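Drallira Family Center, Fulleck Building
Ground floor safety walk-through, form 2906
Date: 07/10/2022
Marks used: OK, FIX, ASK (needs an answer from someone before it can be marked either way)

General comment before the list. The last form came back with OK in every box and not a word in the comments column. I don't believe a building this age has ever had a visit like that. I have started over and looked at each item as if the earlier form didn't exist. Where I couldn't check something myself it says ASK, even if I was told it was fine.

1. ENTRANCE AND HALL

1.1 Front door closes by itself and latches. FIX
Closes, doesn't latch. You have to pull it the last inch. The form from last September says "adjusted." If so, it was adjusted to do this.

1.2 Door mat lies flat, no curled edges. OK
New mat, heavy, rubber back. Fine for now. The old one is rolled up behind the coat rack and should go in the trash before someone decides it still has some use in it.

1.3 Exit route clear to full width. FIX
Two folding strollers and a stack of Wendis delivery boxes on the left side. The boxes are labeled as paper towels. I was told they are "only there today," but there is dust on the top one.

1.4 Exit sign lit. OK

1.5 Emergency light works when test button is held. ASK
Came on, went dim, came back. I held it for a short time only. The log sheet says it passed the long test, but the sheet is filled in with the same pen and the same slant all the way down the page, and I would like to see the next one done.

2. KITCHENETTE

2.1 Hot water at the sink, measured. OK, with comment
115 degrees after the tap had run a while. That's inside the limit on our own sheet. It's hotter than I'd want at a sink children can reach on a stool, so either the stool goes or the setting comes down. I would take the stool out first, as that costs nothing.

2.2 Outlets near the sink are the kind that trip, and they do trip. FIX
Left one trips and resets. Right one doesn't trip at all. Taped over at the end of the visit. Please leave the tape alone until the electrician has been.

2.3 Cleaning products locked up. FIX
There is a lock. The key was in it.

2.4 Fridge thermometer present and readable. ASK
Present. Reads the same with the door open as with it closed, which makes me doubt it ever moves. Put a second one next to it and compare the next morning.

2.5 Fire extinguisher charged, tag current, bracket solid. OK
Needle in the green, tag in date, and the bracket holds. Best item in the kitchenette.

3. PLAY ROOM

3.1 Table steady, no sharp corners or lifting edges. OK
I leaned on it at each corner. No rocking.

3.2 Bins free of cracks and splinters. OK, with comment
Ran a hand along the rims of all of them. The wood one needs watching, as wood always does, and "smooth" on last year's form tells me only that someone looked at it from the doorway.

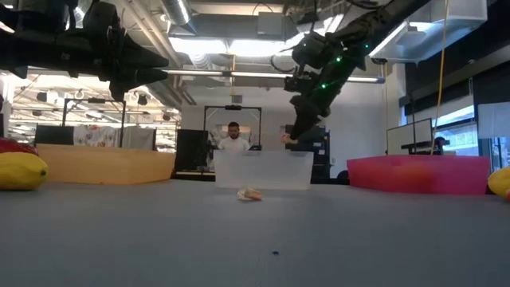

Play room table and storage bins, item 3.2. Yellow plastic fruit at left.

3.3 No small parts. ASK
I used the test cylinder on whatever looked close to the limit and nothing went all the way in. What I can't vouch for is what comes in from home in pockets. The rule sheet by the door says no outside toys. Does anyone enforce it? I saw no sign of that.

3.4 Washable items washed on schedule. ASK
The cleaning contract with Fodor says weekly. The sheet on the door has a check mark for every week, including the week the building was closed for the floor work. Somebody should ask Fodor what exactly they washed that week.

3.5 Shelves fixed to the wall. FIX
Tall shelf: two brackets, one screw missing, the other turns by hand. This is the most serious thing on the form. Move the heavy books to the bottom today and keep the shelf out of use until both brackets are into a stud. A wall plug in drywall won't do, whatever it says on the packet.

3.6 Window cords out of reach. OK
Cordless blinds since the refit.

3.7 Room temperature. OK
70 on the wall unit, and the same on mine.

3.8 Sign showing the most people allowed in the room. FIX
The sign says 23. The booking page lets you sign up more than that. One of them is wrong and I know which one I'd trust.

4. RESTROOMS

4.1 Floor dry, no trip points. OK

4.2 Changing station strap and hinge. FIX
Strap buckle is cracked on one side. It still clicks shut, and a firm tug opens it. Out of use until replaced. The notice I put on it should stay up longer than the last one did.

4.3 Door can be opened from outside in an emergency. OK
Tried with a coin, worked first time.

5. OUTSIDE STEPS AND RAMP

5.1 Handrail solid. OK

5.2 Non-slip strips complete. FIX
Third step has half a strip. The half that's left is the half that trips you.

5.3 Ramp surface free of moss and leaves. OK
Clear, though it's July. Look again in September, when the gutter above it starts to drip.

COMMENTS AT CLOSE

Do first: 3.5, 2.2, 4.2. These don't wait for a quote.
Do within the month: 1.1, 1.3, 2.3, 3.8, 5.2.
Answers needed: 1.5, 2.4, 3.3, 3.4. "It's always been like that" will not be taken as an answer.

I'd also like the log sheets changed so that each line needs the time as well as initials. It won't stop anyone from filling in a month at one sitting, but they'll have to make up more. Copies of the sheets referred to in 1.5 and 3.4 are attached to the office copy only. A repeat visit will cover the FIX items, and I will be bringing my own thermometer again.

Related items
Fulleck Building: ramp and gutter notes
Wendis deliveries: where to leave boxes
Kitchenette rules, revised
How to fill in the emergency light log
Fodor cleaning schedule, ground floor
Lost and found, clearing dates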